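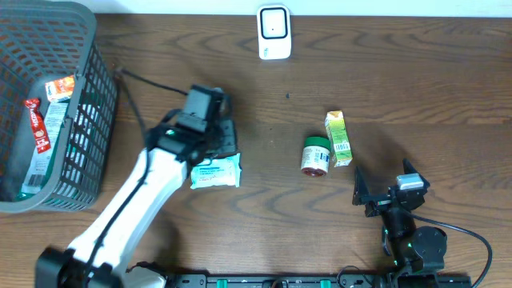
Progress report to Nyarko, second period
Prepared by Savvas Mitsotakis-Vlachou
Thursday, January 11, 2018

Grant purpose: to compare two grippers for packing small groceries into a basket, and to say whether either is worth buying in quantity.

Short version: we can't recommend the Malteo gripper yet, and I have doubts about the Trunura too. The numbers look better than they did in November. I don't trust all of the improvement.

What was done

We ran 300 picks, split evenly between the two grippers. The goods were jars, juice boxes, cartons and flat wrapped packages, on the same wooden table as last time. An operator drove every pick by hand through the controller. No part of this was autonomous, and I would ask that it not be described that way in your newsletter.

A pick counted as good if the item ended up in the basket without being dropped or crushed. We agreed on that rule before starting and kept to it, including on days when it hurt.

Results

Of the 300 picks, 167 were good on the first try. Jars and boxes account for most of those. Either gripper can close on a jar with a screw lid, and so could most things with two fingers. Flat packages are where the money would be saved or lost, and both grippers did badly on them. The fingers slide over the wrapping, or pinch a fold of it and let go halfway to the basket.

The supplier's claim that Malteo fingers "adapt to soft packaging" did not hold up on our table. We asked what packaging they had tested. They sent a brochure.

Wrist camera

The Urdale camera was added so the operator could see between the fingers during the last part of the approach. It helps with lining up.

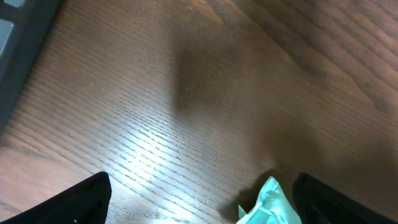

Glare off the table is still a problem. With the overhead light on, a bright patch can sit right between the fingers, and the grain shows up more clearly than the edge of a thin wrapper. The shadow of the arm makes it worse on the other side. We tried turning down the exposure and lost detail in the dark areas. A matte cloth would probably fix it, but then we would be testing the cloth, and a customer's table won't have one.

What I am less sure of

Part of the gain since November may simply be practice. The same operator did nearly all the runs and has had 18 sessions on the controller. To check, we had a newcomer do 30 picks with each gripper, outside the main count. The gap between the grippers almost vanished, and both scores fell. That is a small test, but it worries me more than anything else here.

Next period

Two new operators, the same goods, and more flat packages in the mix. We will also try softer fingertips on the Trunura – cheap ones, before anyone orders the supplier's set. I ask that the decision on the bulk purchase wait until those runs are in. No extra money is needed for this work.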